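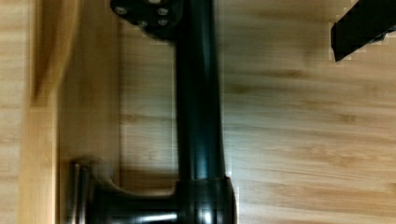 Updated 19 December 2021

I love a worktop that's ready to go. The kitchen at Getesside is where most of these tips were worked out, and I've added quite a bit since the last version, mainly on bamboo boards (I'm a convert!) and on what to do with crumbs.

## Boards

Bamboo is lovely to chop on and very easy to live with, but it hates a long soak. Wash it with hot water and a drop of washing-up liquid, both sides, then rinse and stand it on its edge. If you only wet the top, one face swells more than the other and you end up with a board that rocks every time you slice an onion.

Oil it whenever it starts to look chalky. Food-grade mineral oil is what I use. Put on more than you think you need, leave it overnight and wipe off the rest in the morning. Do get right into the juice groove with a corner of the cloth – that's the bit that dries out first and the bit everyone forgets.

Keep a big board and a little one. The little one comes out for garlic, cheese, one apple, all those jobs where you'd otherwise be washing something the size of a tea tray. And keep metal off them both if you can. Pipe fittings, brackets, anything from the toolbox: lay an old tea towel down first, as threads carry oil and a flange can leave a dent that won't sand out easily. 

## Snacks and dry goods

Clear canisters are brilliant. Little crackers stay crisp far longer in one than in a bag with a peg on it, and you can see at a glance when they're running low. Wash and dry the lid properly between refills, and tip the old ones out before the new ones go in. A small bowl kept next to the canister means that no one eats straight from it, or at least they do it less.

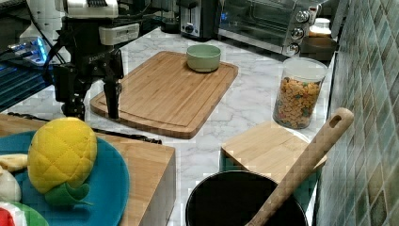
One reader wrote in to say that she'd stopped decanting altogether, after too many evenings hunting for a use-by date that had gone out with the packet. Her answer now is a strip of masking tape on the bottom of each canister with the date in pencil. I tried it the same day and it's so good! The tape peels off in the wash and you write a new one.

She also asked about wooden spatulas. Same rules as the boards: no soaking, a bit of oil, and never leave one standing in a pan of water overnight. If the tip has gone furry, rub it down with fine sandpaper once it's fully dry.

## Toasters and little ovens

Unplug, let everything cool, then:

- Slide out the crumb tray and empty it once a week. Twice if you have teenagers.
- Turn a two-slot toaster over the sink and give it a gentle shake. No forks, please.
- Take the wire rack out of the oven and wash it like a pan.
- For the glass door, make a paste of bicarb and water, leave it on for half an hour and wipe with a damp cloth.
- Go with the grain on brushed metal. A barely damp microfibre cloth does it, then a dry one.
- Clear the top before you switch on. Folded cloths drift up there in every kitchen I know, and they need another home while the oven is hot.

Pull both machines forward every couple of weeks too. The crumbs behind them are astonishing. 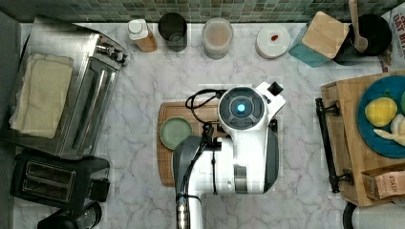

## Marble and marble-look tops

Find out which you've got before you clean it. Real marble marks if you let lemon or vinegar sit on it, so it's warm water and a mild soap and nothing fancier. Patterned laminates and most composites are much less fussy, though none of them enjoy a hot pan. Put a trivet out before you start cooking and you'll use it.

Lift the boards and wipe underneath at the end of the day. Water gets trapped there and leaves a cloudy patch on stone, and it does the bamboo no good either.

Next on my list is grout between small glass tiles. I've got an old toothbrush and plenty of bicarb ready, so send me your methods if you have a good one.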